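Groups > Zaltallow Robotics Guild > Working Group on Good Practice > Minutes > May

Good Practice Working Group - Minutes, May

Held in the upstairs room at Cronin and by video. Opened 6:30 pm. Quorum met. Apologies were received from the Poltinel site, whose people were on night shift and sent written notes.

1. Previous minutes

Accepted with one correction. Under item 4 the word "must" should have read "should" for labelling spare gripper pads. The chair thanked whoever spotted it, and we're glad somebody reads these as closely as we do!

2. Simulation before hardware

This took up most of the evening and it was a terrific discussion. The draft rule says any new pick-and-place routine is to be run in simulation before it goes near a real arm. Everyone is in favour. The question was what "run" means, and the Sturkel members came well prepared with their log from the tipped-object set: 494 trials, 233 of them with the object starting on its side. Their point was that most groups only ever start with the thing standing up nicely in the middle of the table, and then get a surprise on the bench when somebody has bumped it.

The wording they proposed was liked straight away. A routine must be tried with the object upright and lying down, with the handle (where there is one) in several different directions, and the starting pose has to be written down for every run. A mug on its side is a completely different job from a mug standing up - the fingers may need to come in at another angle, the handle may be in the way, and the height you lift from changes too. It sounds obvious once it's said aloud, but our current guide doesn't say it anywhere. 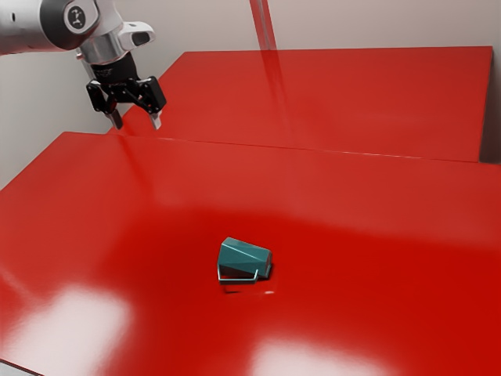

There was lively talk about table finish as well. Several members would like matte surfaces to be the default in shared simulation files, as glare patches can upset anything that relies on the camera. Others felt strongly that shiny tables should stay in, seeing that real kitchens and real benches are full of them. We landed on keeping both, with the finish recorded beside the lighting settings. A member who has been labouring over reflections all autumn was delighted, and said so at some length.

Agreed: adopt the Sturkel wording as clause 2 of the guide. Surface finish and colour to be added to the run sheet.

3. Start and park positions

The Poltinel notes asked for a plain rule on where an arm should be before a run starts. Their suggestion: gripper open, empty, fingers clear of the work surface, and the object nowhere under the fingers. It costs a few seconds and makes runs far easier to compare. Supported warmly all round.

Some discussion on whether "clear" needs a measurement. The feeling was that a single number would suit one arm and be useless for the next, so each site will set its own and post it at the bench. The same position is to be used in the simulated cell and the real one. Two sites admitted theirs don't match at present and will sort that out before winter.

Agreed: clause 3 as drafted by Poltinel, with the words "each site to set its own clearance" added.

4. Recording failed grasps

A really good item, raised from the floor. At the moment failed grasps get deleted, or they sit in a folder with a name like "bad" or "old bad". The proposal is to keep them in the same place as the successes, with a short reason code. Six codes were put forward: missed, slipped, knocked, blocked, timed out, other. There was a call for a seventh covering "picked up by the wrong part", which would catch the handle cases, but it was decided to try the short list first and see how fat "other" gets.

One member asked that the operator's name be left off the failure sheet. Agreed without debate.

Agreed: trial the six codes at all sites until the next meeting.

5. Stop checks on real arms

Brief. The emergency stop is to be tested at the beginning of every session on hardware, and the test initialled. Simulation work doesn't remove this step, however many clean runs are behind it. Cronin has made a tidy little card for the purpose and will share the file. Very nice work, and it fits in a shirt pocket.

6. Other business

The guide still uses "end effector", "gripper" and "hand" for the same thing in different sections. We will use "gripper" wherever it is one, and keep the longer term for tools in general.

Newcomers' evening: there is plenty of interest, and a request to make it half theory and half bench time. Left with the Sturkel members, who offered before they could be asked.

Closed 8:50 pm, though a fair bit of clause 2 carried on in the car park.

Comments (3)

benchside: Great to see the starting pose rule get through. Could the run sheet have a little sketch box? I can never describe in words which way a handle is pointing.

cell_two: Seconding the sketch box. Also, please can "knocked" be split into knocked by the fingers and knocked by the wrist? They're quite different problems on our arm.

m_tolerance: Our "old bad" folder feels seen. Will move the lot over this weekend.

Contact the working group | Copyright Zaltallow Robotics Guild | Back to top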